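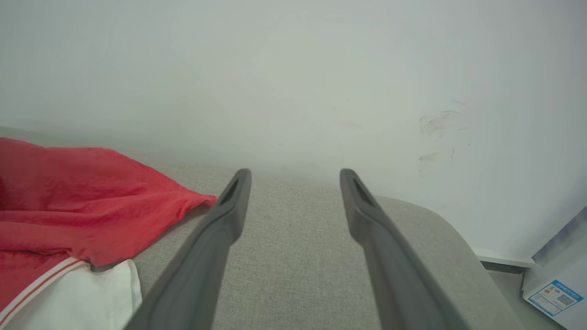
3.2 Storage of worn clothing between washes

Prasert Suwannarat
July

Households in Nanberg differed more in where they put worn clothes than in how often they washed them. We asked 34 households to keep a log for 12 weeks and to note each place a garment was left before it went into the wash. Most named a chair, a bed or the floor. A garment left crumpled on a fabric-covered surface, like the red one with the white section in Figure 2, was logged as "set down" and kept apart from garments that were hung or folded. The code says nothing about whether the item was clean, and the households were told not to guess.

Set-down garments were worn again in nearly half of the logged cases. Hung garments were worn again more often, but the gap was small for shirts and larger for trousers. In Ludach, where most homes in the sample had a separate laundry room, the set-down code was used less, and two households never used it.

Figure 2. Garment coded as "set down," left side.

We did not weigh the garments or test them for odor. Suwannarat's earlier work in Ludach used a three-point odor scale, but raters disagreed too often for the scores to be useful here. Fiber content was copied from the care label where one was still attached.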